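Primness: Home Wireless Survey Logs

README

Welcome, and thank you for taking a look at Primness! This is a collection of Wi-Fi survey logs gathered in ordinary homes and small offices, put together for people who want to study how wireless networks behave once they leave the lab and have to share the air with the neighbors, the microwave and the upstairs printer. It started as a folder of spreadsheets I kept for my own use, and it has grown enough that it deserves a proper page of its own.

What you get

The current release has 2457 survey sessions from 70 sites. Each session is a walk through a building with a laptop or a handheld logger, stopping at marked points and recording what the radio could hear at each one. Most sites are apartments and single-family houses, with a handful of shops and a dental office that very kindly let me wander about after closing time.

Every session has 2 files. The first, survey.csv, holds the readings themselves: time since the start of the walk, point label, band, channel, channel width, signal strength and noise floor. The second, site.txt, is a plain note on the building, with wall types where I knew them, the number of floors, and where the access point was sitting. Please do read the notes before you plot anything, as a brick chimney in the wrong place explains an awful lot of strange curves.

How the readings were taken

The walks were planned in Parier, a small floor plan tool I wrote for the purpose, and logged with the Marciniak scripts that live in the tools folder. At each point the logger stands still for 30 seconds and scans both the 2.4 GHz and 5 GHz bands. Readings from the first pass over the channels are thrown away, and the median of the rest goes into the file. If you'd like the raw scans instead, they are in the archive called raw, which is much larger and a good deal messier.

Network names and hardware addresses have been replaced with random labels. A label stays the same within one site, so you can still follow a single access point from room to room, but it will never match a label from another site.

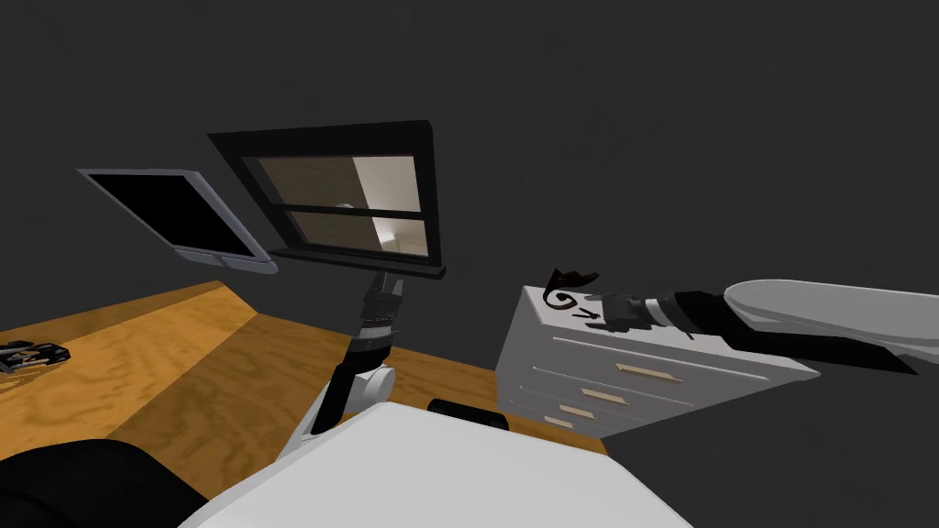
Figure 1. Tabletop and wall screen, rendered.

Getting started

Unpack the release anywhere you like and run the check script in the tools folder first. It compares the files against the checksum list and prints the name of anything missing. After that, the notebook called first_look will load one site and draw a simple heat map over the floor plan. It needs nothing beyond a recent Python and the packages listed in requirements.txt.

Known problems

The Sevby sites were logged with an older adapter that reads low on the upper 5 GHz channels. I have left those numbers as they were and set the adapter column to "old", so you can drop them or correct them as you see fit.

A few of the site notes are thin, particularly the early ones, when I hadn't yet learned to write down whether the doors were open. Where the door column is blank, it means unknown. Please don't read it as closed!

There are no 6 GHz readings in this release. I'd love to add some, and I have started on the logging side, but the file layout for the wider channels still needs thought.

Please don't use it for

Comparing brands of router. The sites were never chosen with that in mind, the access points sit wherever their owners put them (one is inside a kitchen cupboard, behind the flour), and any ranking you drew from these logs would be unfair to everybody.

Changes

November release: added the shop sites, fixed the swapped band labels in the older files, and rewrote the section on the median.

Questions and corrections are very welcome through the issue tracker. If you're reporting an odd reading, please include the site folder, the session folder and the point label.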